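Boxing up a mouse

I owe Euan Lennox a mouse. He's been using a trackpad since May, so on Wednesday I got out one of the wired ones and a plain brown mailer box.

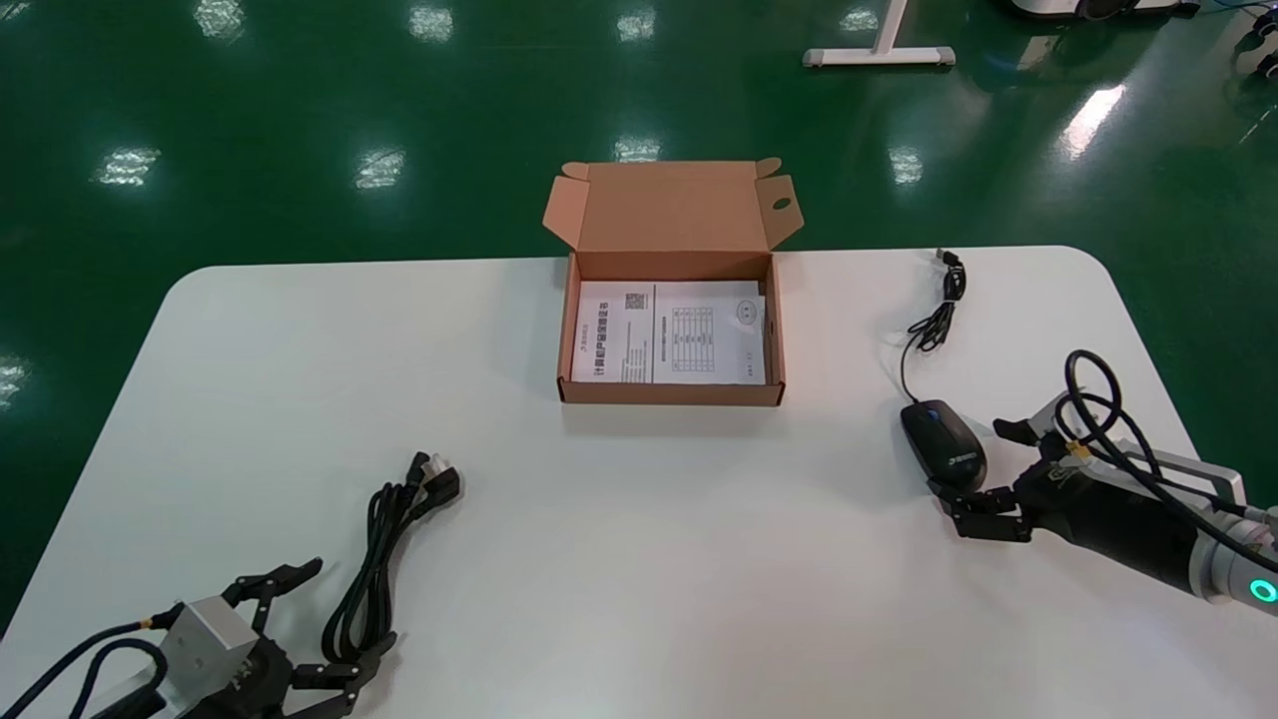 Sheet in first, mouse still out on the table.

The mouse is easy enough. Keeping the USB end out of the way is the fiddly bit! 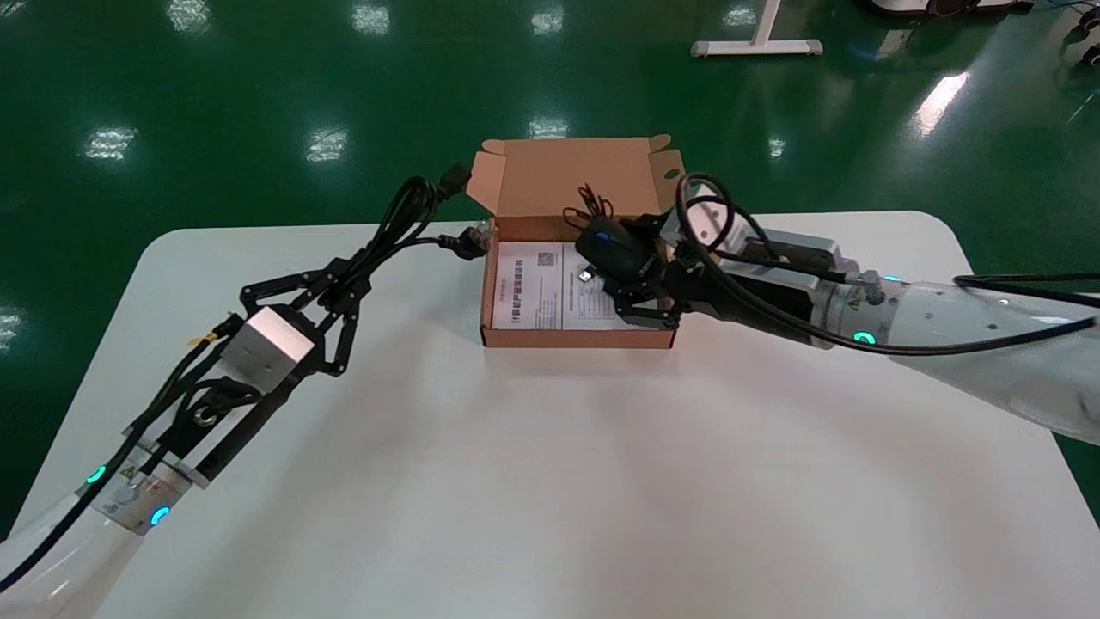 Then there's the cable

I like long, narrow loops with a twist tie around the middle — Pascal Tanguy swears by rubber bands, but they go gummy in my drawer.

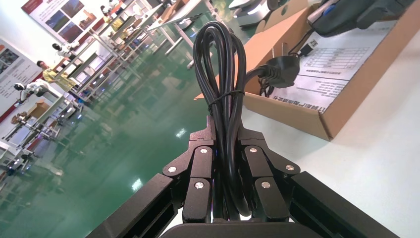 And a tie you can use again, so that's what I buy now (a bag of 300, I'm set for life).

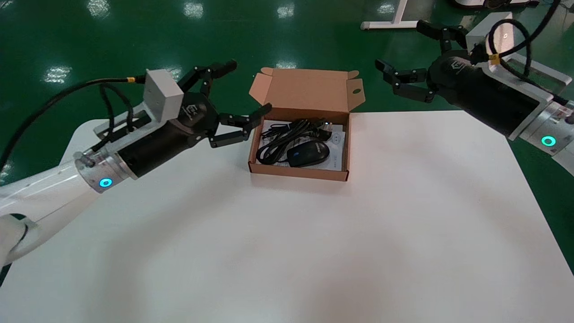 Idlow Desk Swap Club

Euan, yours is next to go out. Got a spare keyboard, anyone?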